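Skerneck Help Community > Gift registries > Group gifts

Group gift shows "Fully purchased" when it clearly isn't

Status: Open (was Solved, reopened by poster)
Product: Skerneck wedding registry, web and phone
Item source: added from Gretwood with the Plolow button

Original post

We have a wedding registry with you and one big item on it, a timber cabinet from Gretwood at $562. It was set up as a group gift so people could chip in whatever they liked. On Friday night my aunt put in $80 and the whole item flipped to "Fully purchased". The contribute button has gone. Everyone else who opens the link sees a grey tick and assumes the cabinet is sorted.

I've read the help page on group gifts. It says the item closes "when the target is reached". I would like to know which target, as it isn't the one printed under the item name.

I've already logged out and in again, so please don't start with that.

Reply from Skerneck support

Thanks for getting in touch and congratulations on your engagement! This can happen when a browser is holding an old copy of the page. Please clear your cache and cookies, then open the registry in a private window. If the item still looks closed, ask a guest to check from their own phone.

Reply from poster

Cleared the lot. Same tick. Private window, same tick. My aunt is in another city on her own phone and she sees it too, so unless we share a cache I don't think that's it.

I'd also point out that the thank-you list has her down as having bought the cabinet outright. She rang to ask if she had been charged the full amount. She hadn't, I made her check.

Reply from Skerneck support

Thank you for confirming. We have refreshed the item from our end and it should now display correctly. Marking this as solved.

Reply from poster

It isn't solved. It did go back to open after your refresh, I'll give you that. I put in a $2 contribution myself as a test and it closed again inside a minute. What was refreshed?

Reopening. I'll keep my own notes below, seeing as the last two answers didn't look at the item.

My notes

Test A. Changed the item from group gift to single gift and back. The amount box came up with 562 in it, which is correct. Saved. Still closed. So either the box is decoration or something else decides when it's full.

Test B. Made a dummy item by hand, no shop link, same price, group gift on. Put in another $2. Stayed open and showed the right balance. So group gifts can work. I was starting to wonder.

Test C. Deleted the dummy, then added the same Gretwood cabinet again with the Plolow button. Closed after the first small contribution, same as before.

Test D. Added a Gretwood doona cover with the button. Behaved properly. So it isn't every Gretwood item either, which is what I'd have bet on.

What's different about the cabinet? I went back to the Gretwood page and had a proper look. Under the price there's a line in smaller print saying you can hold the item in store for an $80 deposit. The doona cover doesn't have that line. My guess is the button grabs the real price for display and the deposit for the target. My aunt happened to give exactly that amount, and everything I've added since has been on top of hers.

That doesn't explain Test C, as the re-added item should have started from nothing. Unless her money was carried across to the new one because the link is the same. I can't see that from my side. You can.

Reply from Skerneck support

Thank you for such detailed testing. Our team has confirmed that contributions are matched by shop link, so your aunt's contribution did move across to the re-added item. We can also see a second stored value of 80 on the item. We believe this comes from the Plolow button and have let them know.

As a workaround, please add the item by hand and we will transfer the contribution. There may be a short delay while Pruitt, our payments partner, releases it.

Reply from poster

OK, that's the first answer that sounds like someone opened the record. A few things before I agree to it.

I asked Plolow as well. They say the button sends every price it finds on a page and it's up to Skerneck to choose. You say it comes from the button. Both can be true, but one of you still has to change something, and I'd like to know who.

Invitations have gone to 35 people with the registry link on them. Will the link survive if I delete the item? The help page says "in most cases". I'm not deleting anything on "in most cases".

"A short delay" at Pruitt is how long? Will my aunt get a refund notice in the middle? She's already worried, and a refund email will have her on the phone again.

Reply from Skerneck support

The registry link belongs to the registry and won't change when an item is removed. There is no refund to the guest, as the amount is only moved between items. We don't have a timeframe from Pruitt at present.

Steps I'm following, for anyone else stuck on this

1. Take a screenshot of the contributions page first. Names and amounts. Don't trust the thank-you list, it was wrong for us.

2. Add the item by hand with no shop link. Type the price in yourself and turn on group gift before saving.

3. Put in the smallest contribution it will take and check that the item stays open on a different phone.

4. Ask support in writing to move the existing money. Wait until you can see it on the new item.

5. Only then hide the old one. Hide it, don't delete it. I've left the shop link out of the notes box too, in case that gets matched as well, and told people the shop's name in plain words.
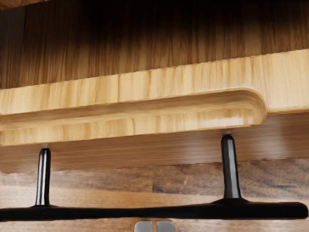

6. Check the thank-you list again once the money has moved. Ours still has my aunt buying the whole cabinet, so I'm leaving this ticket open until it's fixed.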